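October, studio notebook, Skendlow piece

Started the base for Skendlow today and I'm really happy with where it's going! The plan is still a wall relief in cardboard and paper clay, a harbor town seen from above, with the Serinport ferry terminal as the big shape in the lower half. Everything else leans toward it.
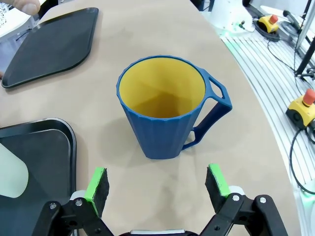
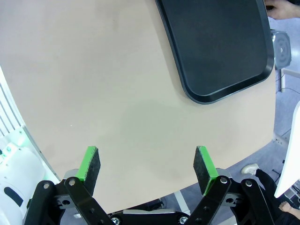 Cut the terminal roof three times before the angle looked right. First two were too steep and it read as a tent. Third one is flatter, with the fold scored on the back so the face stays clean. Keeping the second roof, it might work as the boat shed.

Paper clay: tried the Pakzad mix again, with more glue this time. So much better. It drags a little under the knife but holds an edge, and I could press the corrugated scrap into it for the dock planks without the whole thing slumping. Left one test tile by the window and one in the cupboard to compare cracking. Labeled both on the back (finally).

Rodrigo Barrios came by before lunch and looked at the sketch for a long time. He thinks the streets are too even and wants one that goes nowhere. I love that idea. Drew a dead-end lane behind the terminal and right away the left side woke up. He also asked if I'd thought about leaving raw cardboard showing in the water area. I hadn't, but yes!! The flutes already look like chop if you peel the top layer off in strips. Peeled a piece 30 cm long to check and taped it in the book, next page.

Color: sticking with the Bukora pigments, rust and the greenish gray. Rust goes on very strong, one thin coat over gesso was plenty. Want to sand back the high spots afterward and let the white come through on the roofs.

Houses so far: 10 finished, all small ones. Sketch calls for 100. I get quicker at them though, the trick is cutting long strips and folding before separating, then gluing the gables while the strip is still in one piece.

To do
Order more 2000 grit for the final rub
Make a hanging cleat, ask Rodrigo which wall anchors he used
Check both test tiles in the morning
Dead-end lane: steps or a ramp?
Try the ferry in plain card, no clay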